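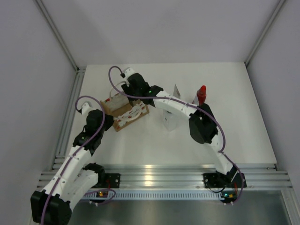 The meeting opened with the limited edition controller for Balach, which still has no final colours. The sample with the all-grey shell was passed round the table and it did not convince. Rajkumari Shukla proposed to leave grey completely and to work with white and black only. She referred to the arms in the photo at the top of these minutes, where the links are white and the joints are black, with one tiny green light on the black wrist part of the left arm. The same division could be used for us: white for the grips and the front, black for the sticks and triggers, and the status light in green. The meeting liked this. It was agreed that the next sample will be made in these colours, and that the green must not be brighter than on our normal controller, where players have complained about it in dark rooms.

**Minutes, Balach accessories meeting, 22 May 2025**
Place: Grusten, Flimesthorpe office, large room
Chair and minutes: Rajkumari Shukla
Present: design, purchasing, sales, customer support. Apologies received from the warehouse.

## 1. Minutes of the last meeting

Approved with one correction. Under item 4 it was written that the carrying case is included in the price. This should read that the case is sold separately. Sales asked that the corrected version is sent also to the shops which received the old one.

## 2. Edition size and numbering

The size of the edition stays at 389 pieces, as was decided in February. There was a longer discussion on how to show the number on each piece. Design prefers a small engraved number on the back, next to the screw. Sales would like it on the front, where a buyer can show it on a photo. Engraving on the front means a second fixing step at the supplier and a longer delivery time.

Decision: the number goes on the back. It is printed again on the box and on the card inside the box, and the three must be the same. Purchasing will ask the supplier how they check this, in writing.

Numbers 1 to 10 are kept by us and not sold. The studio receives part of them and the rest go to competitions. Support asked who decides on the competitions. This was left open.

## 3. Second set of thumb caps

The edition comes with an additional set of thumb caps with the mark of the Paredes guild from the game. The samples arrived last week. The mark is well readable but the edge of the caps is sharp, and two colleagues had sore thumbs after one evening of playing. The supplier says that a rounder edge is possible with the same mould if the mark becomes slightly smaller.

Decision: rounder edge, smaller mark. Design sends the changed drawing to the studio for approval before the supplier starts - last time we did it in the other order and had to pay for the caps twice.

It was asked if the caps fit also on the older Grusten controllers. They do not. This must be said clearly on the product page, in the first lines and not in the table at the bottom.

## 4. Price

Sales presented the proposal of 70 pounds. Purchasing found this too low with the new packaging, and would like to wait until the cost of the box is confirmed. Sales answered that the shops have been told this price already, informally, and that it would look bad to raise it now.

After discussion the price was accepted, under the condition that the magnetic box is replaced by the normal folding box with a printed sleeve. Design was not happy with it and wishes this to be noted. It is noted.

## 5. Pre-orders

The shop page will open for pre-orders on the same morning as the trailer for Balach. The studio has not told us the day yet and we should not ask again this week, they have enough to do.

Support reported on the pre-orders for the previous headset. Many customers ordered two pieces and cancelled one after the payment, and the cancelled numbers had then to be given out again by hand. For this edition there will be a limit of one piece for each customer. It was suggested to let customers choose their number. This was rejected as too much work for the shop system.

Customers outside of the country pay the real postage. Support will prepare a short text about customs charges and show it at the next meeting.

## 6. Cable

The braided cable was discussed again. It looks good with the white shell but it keeps its bends from the packing. Purchasing has an offer for a softer one, in black only. One colleague would prefer to have no cable in the box at all. No decision. Both cables will be tried with the next sample.

## 7. Any other business

- The name on the box is "Balach Edition" and not "Balach Special Edition". Please check all files.
- The old grey sample should not be thrown away, support would like to have it for testing the software update.
- The projector in the large room needs a new adapter. Purchasing will order it.

## Actions

| What | Who |
|---|---|
| New sample in white and black, green status light | Design |
| Drawing of the thumb caps to the studio | Design |
| Written answer about the number check | Purchasing |
| Quote for folding box with sleeve | Purchasing |
| Corrected minutes to the shops | Sales |
| Text about customs charges | Support |
| Proposal for who decides on the competitions | Rajkumari Shukla |

The next meeting takes place when the new sample has arrived. The invitation will come by e-mail.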